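I'd gone up to Jodcombe with one question for Stanisława Witkowska: can a machine do my washing-up yet? "Not yours, I've heard about your kitchen," she said. Charming! Clearing a few dishes with two arms is what she's working on now.

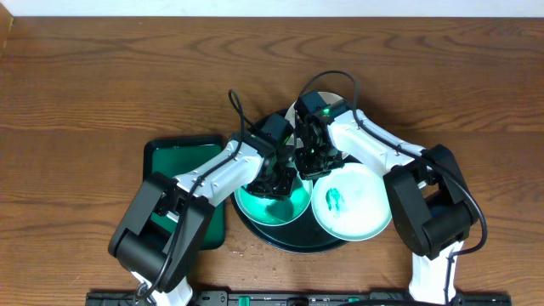

Golestani thinks it's all a waste of money, and that a decent dishwasher settled the matter years ago. Witkowska has heard that one (often). "A dishwasher doesn't fetch the bowls," she told me.

And green smears on a bowl are a harder job than they sound.

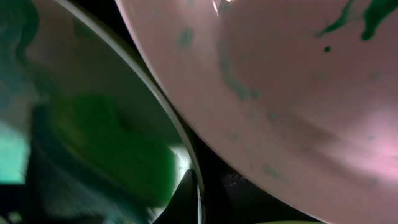

So when, I asked? She wouldn't give me a year. "Ask me after 2000 more bowls."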